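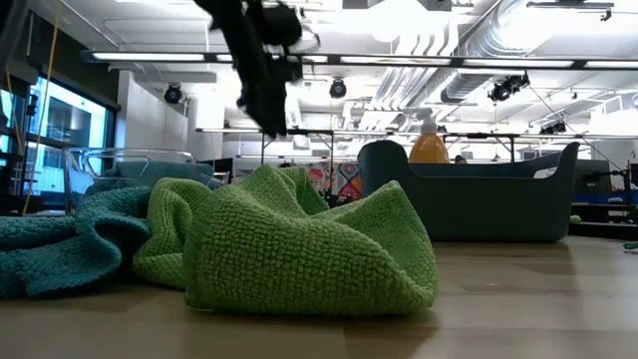
Reading time: 3 min
Filed under: Course notes / Linen and laundry / Unit 4

Handling terry: sorting, folding and storage
Notes by Daiane Bragança, revised August

4.1 The fabric

Terry is a pile fabric. Two sets of warp yarn are used: a ground warp held under tension, which makes the base cloth, and a slack pile warp, which is pushed up into loops as the weft is beaten in. The loops take up water. They also account for most of the thickness of a folded towel, and thickness decides how many fit in a bin.

Weight is given in grams per square metre. The hand towels used in the practical are 300. A thin gym towel may be 220, and it folds flatter but creases more readily along the fold line. Cotton terry should be stored fully dry. A towel that feels dry on the face can still hold moisture at the hems, where the cloth is doubled, so check the hems first.

4.2 Sorting

Sort by colour before folding. Greens and teals are easily confused under warm lighting, and mixed stacks have to be opened again at the shelf. Work from a heap on one side of the table and keep the finished work away from it. One bin per colour is sufficient for small loads. Clear bins need no label for colour; opaque ones do.

4.3 Picking up

A heaped towel rarely presents its corners. Take hold of any raised fold or point near the top of the heap and lift until the cloth hangs free. The lowest point of the hanging cloth is usually a corner. Take that in the other hand, release the first grip, and run along the hem to the next corner.
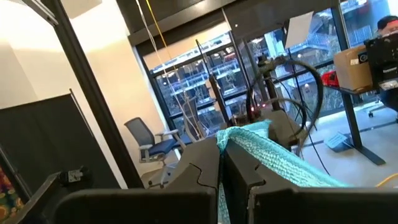

Grip the full thickness of the cloth. A pinch that catches only the loops will pull them, and a pulled loop in terry runs back along the pile warp and leaves a bare line. Do not cut the ground yarn when trimming a pulled loop. Trim the loop level with the pile and leave it.

4.4 Folding

Lay the towel flat, long side towards you, and smooth from the centre outwards. Fold in thirds across the length, then in half - the Rocha fold in the older handout is the same thing with the last two steps reversed. Hems go inside. The folded edge faces the front of the bin so that single towels can be drawn out without disturbing the rest.

Do not press the stack down to make room. Compressed pile recovers slowly, and the towels at the bottom come out stiff. If the bin is full, start another.

4.5 Practical

Each pair folds one mixed load and stores it by colour. Record the number of towels refolded and the reason (hem outside, corners out by more than a finger's width, wrong bin). Sheets are handed in at the end of the session. Bath sheets are covered in Unit 5.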